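# Woro desk highlighters, chisel tip

We have kept highlighters on the shelf by the till for as long as the shop has been going, and the chisel tip is still the one most people walk out with. You get a broad line when you lay the flat of the nib on the paper and a thin one when you turn it on its edge, so the same pen will do for marking a whole paragraph of a lease and for underlining one name in a phone list.

The Woro range is what we sell loose, one at a time, out of the big tray (do rummage, we don't mind a bit). Tapio Seppälä does our ordering and he brought the tray back in September after two years of sealed packs, and we've had such nice comments about it that it's staying. If you only ever run out of orange, you can buy only orange!

**What to know before you choose**

- Tip: chisel, firm, for a wide or a narrow line
- Ink: water-based, suited to ordinary printer paper, exercise books and most diaries
- Sold: singly, or in a box of 20
- Order number: 1653 for singles, 325 for the box
- Refills: none for this range, I'm afraid

Very thin paper is the one place to go gently. Bible paper and the cheaper sort of pocket dictionary will show the colour through on the other side, and for those we'd steer you towards the Loretti dry highlighter, a sort of waxy crayon in a twist-up case. It's slower and not as bright, but it stays on its own side of the page.

Inkjet printing wants a little patience as well. Leave the sheet for a few minutes before you mark it, and use one stroke - going back and forth is what drags the black into the colour and leaves you with a grubby nib. If that does happen, scribble on a clean scrap until the line runs bright again.

Other makes turn up in the tray from time to time, and they're priced the same as the rest. Deli's S600 is a chisel tip too, with a black barrel, and the see-through orange cap is easy to spot in a full pencil pot.
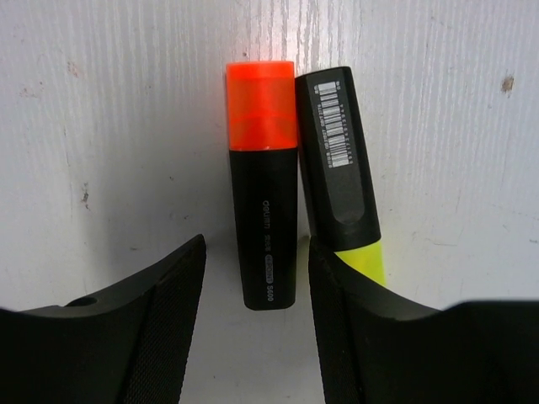
**Should I store highlighters standing up or lying down?**

Lying flat is best, with the cap pushed on until it clicks, and a drawer or a shallow tray does nicely. A pot on the desk is fine for the ones you use every day.

Boxes can be collected from the shop or added to a Väisänen paper order, and they go out in the same parcel. Singles are posted in a padded envelope, 3 to an envelope at the letter rate.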